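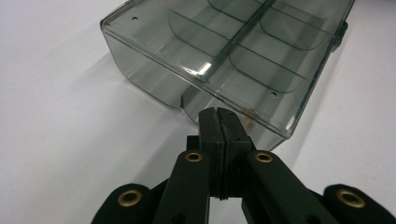 Gray see-through box with the curved dividers, on the white table.

Small Parts, Part Two: The Boxes

Posted by Roksolana Levchenko on 22 May 2025

A few people asked how the sewing and repair supplies are set up after the last post, where I mostly complained about the drawers. I said I would write up the boxes separately. It took me longer than I planned. I wanted to use them for a while first, and then there was the move of the big shelf, which I will get to.

For anyone new, I sew and I fix small things for people in Drullbridge, mostly bags, coats and the occasional umbrella. That means buttons, snaps, hooks and eyes, zipper pulls, rivets, D-rings, grommets, machine needles, bobbins, spare feet and a lot of little screws. Until last October all of it lived in a Drerkton 2967, the gray metal cabinet with the narrow drawers. I still have the cabinet. The drawers stick, and when one finally comes out it comes all the way out. I have picked snaps off the floor more times than I want to remember.

So I started moving the small stuff into flat plastic boxes with dividers. I bought the first few at Korkex, from the aisle with the fishing and craft things, and a few more later when they were marked down. All together I spent $95, with a bit of that going to labels and a roll of foam drawer liner. You could do it cheaper. Some of mine have lids that snap shut on a little tab and some have dividers that come out. I don't have a strong preference about brand and most of mine have no name on them that I can find.

What I do care about:

See-through plastic. I can tell snaps from hooks through the wall of the box without opening anything. Tinted is fine too. On a white table it hardly matters, and inside a dark cabinet you need a light no matter what.

Curved bottoms in the compartments. This is my favorite thing and I didn't know to look for it at first. With a square compartment, the last few buttons sit flat in the corner and you have to dig at them with a fingernail. With a scooped divider you put one finger on the button and slide it up the slope and out. For flat snaps and washers it makes a real difference. For bobbins it makes none.

A lid that stands up by itself. If the lid flops back it takes up twice the table, and if it falls forward it closes on your hand.

Not too many compartments. I have one with 26 tiny ones and I hardly use it. Everything in it is too small to get a finger into, so I end up tipping the whole thing over. It holds machine needles now, sorted by size, and that is about all it's good for.

How I emptied the cabinet

I did it one drawer at a time over a couple of weeks. I put a bath towel on the table, tipped the drawer onto it, and sorted from there into tea saucers. The towel stops things from rolling. The saucers came from my aunt's kitchen and had been waiting in a carton for a use.

I threw out anything rusty. I threw out single snap halves, which I had been saving for years for no reason I can name. I kept single buttons, as everybody does, but they are all in one jar now and they don't get a compartment. If a customer wants a match for a cardigan we tip the jar out and look together.

The drawer that took the longest was the bottom one, where I had been putting things whenever I didn't know where they went. There were two thimbles I had replaced, a bike key, presser foot screws for a machine I sold, and a folded receipt from Çınar, the lunch place by the bus stop, with somebody's coat measurements on the back. I hope that coat turned out all right.

Washing them

I wash the boxes before anything goes in, even the new ones. New ones have a slightly greasy feel and the dust from the foam liner sticks to it. Used ones have whatever the last person kept in them. I use dish soap, warm water and an old toothbrush for the hinge. The places that need the brush are the hinge, the rim, and the line where a divider meets the floor. Don't use anything scratchy on clear plastic. I used the green side of a sponge on one and it has been cloudy ever since.

Old sticker glue comes off with cooking oil and then soap. Give the oil ten minutes. I have tried nail polish remover on a different kind of box and it ate the surface, so I don't do that anymore.

Let them drain upside down with the lid open and then leave them overnight. Water stays in the hinge much longer than you would think, and hooks and eyes rust fast.

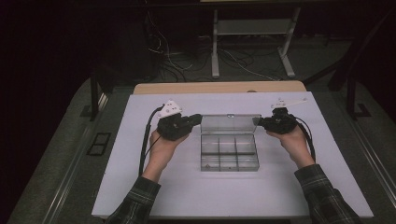
Then comes deciding what goes where, and I would spend more time on this than on any other step. My first try was by type. All the snaps in one box, all the hooks in another. It looked very good and it was annoying to use. When I replace the closure on a bag I need the snap, the little plastic backing, and usually a scrap of reinforcing tape, and those were in three different boxes.

The second try was by job, and that is how it has stayed. One box for coats: big buttons, the small clear buttons that go behind them, coat hooks, heavy thread on cards. One box for bags: magnetic snaps, D-rings, rivets, the swivel clips. One for pants and skirts. One for zippers, only the pulls and stops, as zippers themselves are too long and hang on a rail. I take one box to the machine and most of the time I don't have to get up again.

A box with 6 good-sized compartments is the right size for this. I put whatever I reach for most in the row closest to me when the lid is open, and the spares in the row behind. I also leave one compartment with nothing assigned to it. During a job it takes the old parts I have just taken off, so they don't get mixed in with new ones, and at the end of the day I empty it.

Labels

Labels go on the short end, where I can read them when the boxes are stacked on the shelf. I used to label the lid and then had to pull out the whole stack to read it. Plain white tape and a marker. I have a label printer and I don't like it. By the time it has warmed up and fed out its inch of blank tape I could have written the thing twice.

I don't label individual compartments. You can see what's in them.

Carrying them around

One warning. In a lot of these boxes the dividers don't quite reach the lid. Carried flat that's no problem. Stood on end in a tote bag, everything thin gets over the top and you arrive with one big compartment. I did this with the rivet box on the way to a repair morning at the library and spent the first half hour re-sorting. Now I cut a piece of the foam liner to the size of the lid and lay it on top before closing. It holds everything down well enough.

The loose dividers travel badly too. If yours come out, check that they are pushed all the way into the slots before you fill the box.

The shelf

The boxes are now on the middle shelf by the window, lying flat. I had them above the ironing board before that, and I worried about the steam. I can't say it did any damage. The new spot is simply easier to reach from the chair. To make room, the big shelf had to come forward and go around the radiator, and that took most of an afternoon and two people.

The cabinet is in the hallway with the drawers I haven't fixed yet. It holds thread cones and patterns, which don't care if they get dropped. If anyone local wants it, you would need to carry it down one flight of stairs, and you should bring gloves for the back edge.

Next post will be zippers, and the rail I hang them from. I still need to find out where the long brackets came from.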